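## 4. Setting up the line for small things

By now the rail is up, the cord runs freely, and the cleat is holding. Good work — the part with the drill is behind you! This section covers the small stuff: socks, hats, mitts, baby knits, dishcloths, and anything else that usually ends up draped over a chair back. The Urnisen handles big sheets very nicely, but we think small loads are where it really shines.

If you haven't finished Section 3, go back and do the pull test first. Please don't skip it.

### 4.1 What you need

- The rail and cord from Section 3
- The drop hooks (in the paper bag, not the plastic one)
- The Lâm clips, if you ordered them
- A few plain hangers of any kind you already own
- An old towel
- A pencil

The cord is 106 inches long before knotting. If yours was shortened to fit a closet or a stair landing, everything below still works, but you'll use fewer hooks.

### 4.2 Place the drop hooks

1. Lower the rail until the bar is at chest height and tie it off with two turns around the cleat.
2. Hang an empty hanger at each end of the bar and see which way they swing. If they touch the wall, slide them inward until they clear it, and mark both spots in pencil.
3. Snap a drop hook onto each mark. You should hear it click. A hook that slides when you push it sideways is on backwards, so take it off, turn it around, and try again.
4. Fill in the space between the end hooks. Leave a hand's width from one hook to the next for socks and two hands' width for hats or sweaters.
5. Raise the rail, walk underneath it, and look up. You want the hooks all facing the same direction. It makes unloading so much faster, and we were surprised by how much we came to love this little detail.

**Note:** On a bar from the first Plurville run, the drop hooks don't click. They grip by friction. Push until the plastic sits flat against the bar and give it a firm tug.

**Caution:** Each drop hook is rated for 500 grams of wet weight. A soaked wool sweater weighs far more than that. Dry sweaters flat on the mesh shelf (Section 6) or lay them over the bar itself.

### 4.3 Get the load ready

Most drying trouble starts before anything reaches the line. Take a few minutes here and you'll see a real difference.

1. Sort by thickness. Color hardly matters once the wash is over, but a thick boot sock and a thin dress sock dry on completely different schedules. Put the thick things nearest the window or vent.
2. Roll hand-washed knits in the old towel and press down with your forearms. Don't wring them. Wringing twists the stitches and you'll be looking at that twist for months.
3. Unroll, shake once, and pull each piece gently back to its shape. Tug cuffs lengthwise, heels sideways.
4. Turn dark socks inside out if the line gets direct sun. They fade less that way.
5. Check the label. Anything marked 100 percent wool should hang by the toe or lie flat. Hanging by the cuff stretches the ribbing, and stretched ribbing never quite comes back.

For machine-washed cotton you can skip the towel and add a second spin instead.

### 4.4 Hang it

Start in the middle of the bar and work outward, one piece to the left and one to the right. It feels fussy for the first load or two, and then your hands simply do it. Loading from one end tips the bar, and a tipped bar lets every hanger drift down into one damp bunch.

1. Lower the rail to chest height again.
2. Hang the heaviest piece on the center hook.
3. Work outward in pairs. Match weights, so a hat on the left gets a hat on the right.
4. Drape socks over the bottom rail of a hanger, toe on one side and cuff on the other. With Lâm clips, clip the toe seam and let the rest hang.
5. Raise the rail slowly, hand over hand, and stop a foot below the ceiling. Air needs room above the clothes as well as below them.

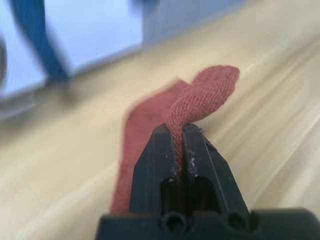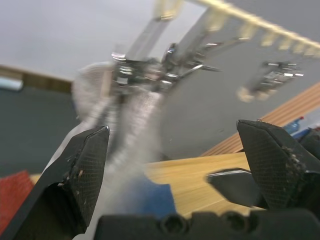
Dark sock and cream-colored hanger:
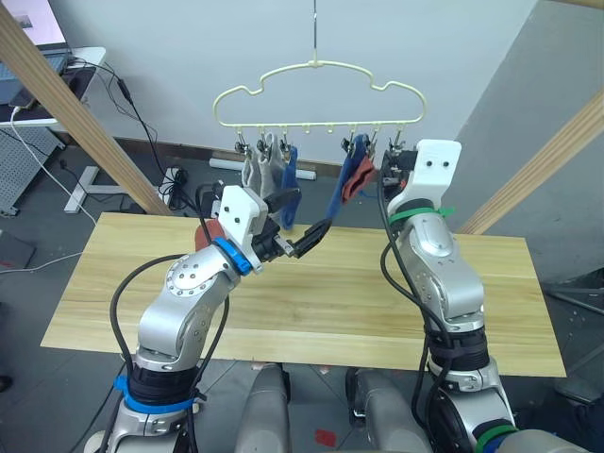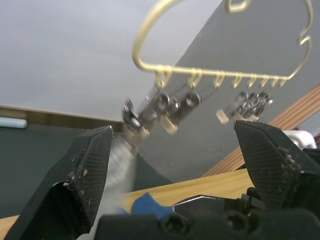 A reader in Plustton wrote to us that she gave up on matching weights after one winter and now hangs all her socks on the left and one wet bath towel on the right. The bar stays level for her, she says, and the towel is dry by bedtime. She also wanted us to tell everyone that pairing socks as you hang them beats pairing them afterward, every single time.

We tried the towel method and it works well with a full load! It's less good with a half load, where the towel wins and the bar tips to the right. If you want to try it, start with a hand towel and move up. Fold a bath towel over the bar itself. Don't put it on a drop hook.

### 4.5 How long to leave it

Drying time depends on the room far more than on the line. Use this table as a starting point and write your own times in the last column. Your kitchen in December won't behave like your kitchen in June.

| Item | Warm, airy room | Cool or damp room | Yours |
|---|---|---|---|
| Thin socks | Morning to mid-afternoon | Overnight | |
| Boot socks | Overnight | A full day and night | |
| Cotton dishcloths | Morning to noon | Overnight | |
| Knit hats | Overnight | A full day and night | |
| Mitts, lined | A full day | Two days, turned once | |

Two habits that help everywhere:

- Open a window for 20 minutes right after hanging. Even in cold weather this carries off the first big cloud of moisture, and you can close up again before the room gets chilly.
- Turn thick pieces once. Lower the rail, flip each piece, and raise it again. With the hooks all facing the same way this goes quickly.

To check whether something is dry, feel the heel, the cuff, and the inside of the thumb on mitts. The flat parts always dry first and will fool you.

**Caution:** Never hang the rail over a stove, a space heater, or an open flame. A sock that slips from its hanger needs to land on the floor.

### 4.6 Lint, fluff, and grit

New wool sheds. So does fleece, and so does anything that went through the wash with a paper tissue in the pocket (we've all done it). Lint on the bar works its way into the hooks, and after a while they stop clicking.

1. Once a month, take all the hooks off and wipe the bar with a damp cloth from the center out to each end.
2. Drop the hooks in a bowl of warm water with a little dish soap. Swish them around and leave them while you do the bar.
3. Use a dry toothbrush on the Lâm clips. Open each clip fully and brush the ridges crosswise. Don't soak them, as the spring can rust.
4. Run the cord through a folded cloth. If the cloth comes away gray, do it again.
5. Let everything dry before you put it back together.

Never oil the bar. Oil holds lint, and it will find its way onto your best white T-shirt. If the pulley squeaks, rub a bit of candle wax on the axle and run the cord up and down a few times.

### 4.7 If something isn't right

**The bar tips even when it's loaded evenly.** Lower it and look at the two cord knots. One has probably slipped. Retie it as shown in Section 3 and do the pull test again.

**Hangers slide together overnight.** The bar isn't level or the hooks are on backwards. Check the hooks first, it's the quicker fix.

**Socks dry stiff.** Try less detergent. If they're still stiff, shake them hard before hanging and again when you take them down.

**Clips leave a dent.** Move the clip to the toe seam, or slip a scrap of cotton under it. Dents in wool usually steam out over a kettle. Keep your fingers well back from the spout.

**The room smells damp.** Hang less at a time. A half-full line often finishes before a crowded one has properly started, so two small loads can be done sooner than one big one. Give it a try on a Monday wash and see how it goes!

Leave the rail raised when it's empty. Section 5 covers sheets and long curtains, and you'll need the second cleat from the small box for those.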